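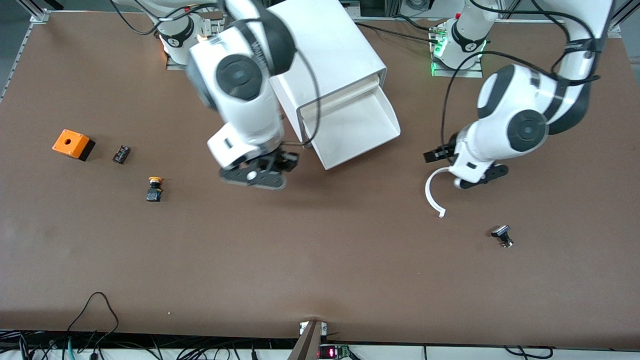
Bench tips from the sorting project
Storkeo robotics club, notes updated 2026-03-17

Lay parts out before you power anything. Leave a hand's width between them. The planner treats two touching parts as one, and the grasp point lands in the gap.

Set the approach height to 40 mm above the table for every pick. Kieran Mellor tried lower values and lost time to clipped parts. Descend at slow speed for the last stretch. 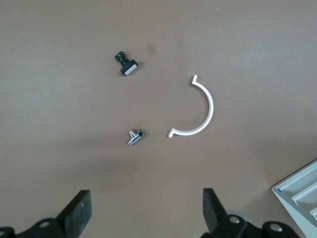

Grasp points are stored per part, in the part's own axes, and should be retaught whenever the finger pads are replaced. Grip across parallel faces where there are any. A push-button switch lying on its side is easy — close on the housing and stay off the terminals. Shiny metal fittings are harder, as highlights pull the detected edge inward. Lower the lamp, then check the outline again.

Log every run, including the aborted ones. We have 443 picks on file, 108 of them marked for review. Beverley Bloxham keeps the sheet and wants failure codes, no free text.

Dress the arm cables with slack at the wrist. Turn the last joint through its full range by hand before the first program of the session — a tight loop shows up as drift.

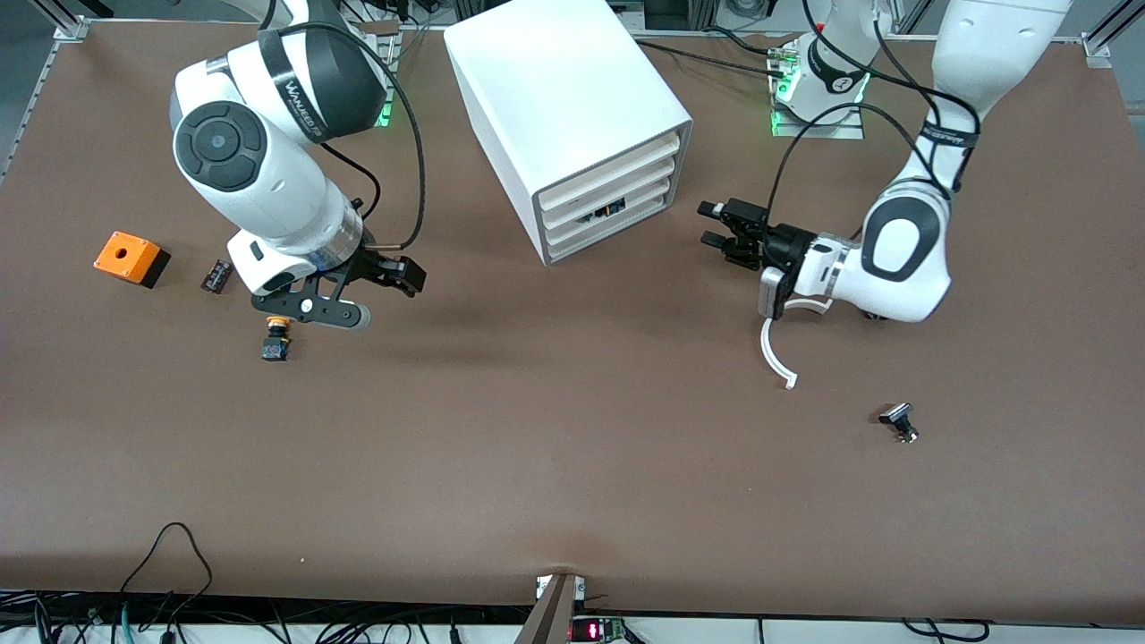 End of session

Park both arms, then cut power at the controller. Wipe the finger pads with a dry cloth. Return parts to the drawer by type. Regional entries close in April, so label any file you want considered.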